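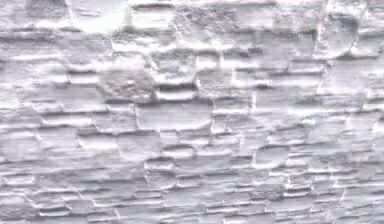
Rye starter gone sluggish since the cold came in
Posted by crumbandcrust, 5th December
Hello all, I'm hoping somebody can put me right. My rye starter was going like the clappers all through the summer and now it barely lifts itself off the bottom of the jar. I feed it equal weights of flour and water, same as ever, and I've been using the dark rye from the Prarov mill since April. Yesterday's loaf came out so flat and tight inside that the cut side looked like a white stone wall, the sort with all those thin ledges stacked one on top of another, and it was nearly as hard to get a knife through! I gave it 11 hours on the worktop overnight and it had hardly moved. Do I throw the starter out and begin again, or is there any hope for the poor thing?

dustyapron wrote:
Oh please don't throw it out! Mine does this every winter, bless it, and every winter I panic and then remember. It's cold, poor love. Put the jar in the oven with only the light on (and stick a note on the door, I once preheated mine to 220 with the jar still inside) and give it 2 feeds a day until it perks up. I'd be surprised if it didn't come round by the weekend.

oldspelthand wrote:
I'll have to disagree a little with dustyapron, much as I enjoy the posts. Two feeds a day in a cold kitchen just thins it out, in my experience. I would feed it once, with water that feels warm on your wrist, and then leave it well alone until it has risen and started to drop. My guess is the flour, to be truthful. I had a bag of the Prarov dark that never did much for me, and I went back to Bristdale wholemeal rye and was happy again.
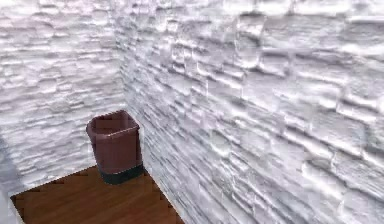

dustyapron wrote:
Well, we shall have to differ on the feeding — I've always done it my way and I do get a good rise — but I'll give you the warm water, that's sensible. I won't hear a word against Prarov, though. I've had lovely loaves out of it, including the seeded one I took to my sister's.

crumbandcrust wrote:
Thank you both, you are kind. I've got half a bag of each in the cupboard as it happens, so I've split the starter into two jars, one on Prarov and one on Bristdale, both with warm water and both in the oven with the light on. One feed each for now, sorry dustyapron! I'll let you know which one wakes up first.

oldspelthand wrote:
Very fair. Mark the jars with a rubber band so you can see how far they've come up.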